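Siriwardena Property Services
Pre-purchase walkover checklist with comments
Site: Danham Works, former print unit and yard
Prepared for: Norari Estates
Date of visit: 9 Feb 2019

1. Boundary and access
OK. Fence complete on three sides. The rear gate has no lock -- fit one before completion.

2. Drains and gullies
Action needed. Two gullies in the yard are blocked with silt. No drainage plan was supplied. Ask the seller for one, and have the run to the public sewer surveyed by camera.

3. Heating oil tank
Action needed. Single-skinned tank on a brick base, with staining on the ground below the valve. The stain should be sampled at two depths. Lender will want the results.

4. Asbestos
Register seen, last updated in August. Roof sheets over the loading bay are listed as cement-bonded and in fair condition. The boiler room is not listed at all. Treat as unknown until surveyed.

5. Past use
Idico held the lease for 5 years and stored solvents on site. Waste transfer notes were requested but had not arrived at the time of writing.

6. Neighbouring land
A closed filling station stands 60 metres to the north, uphill of the site. Include it in the records search.

7. Interior
No comments on floors or walls. Lighting adequate.
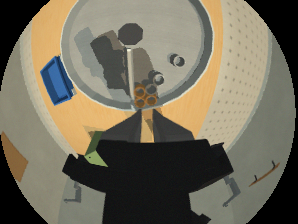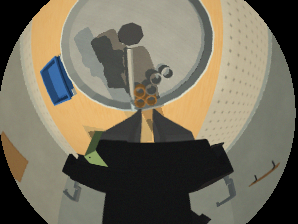
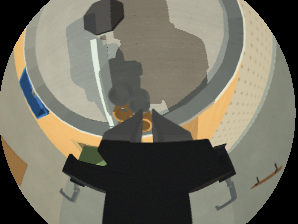
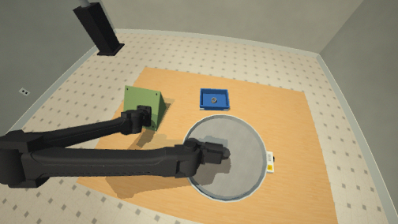

8. Follow-up
Items 2 and 3 to be priced before exchange. Item 4 can run alongside -- the surveyor needs keys to the boiler room. Item 5 stays open until the notes are received and checked against the lease dates.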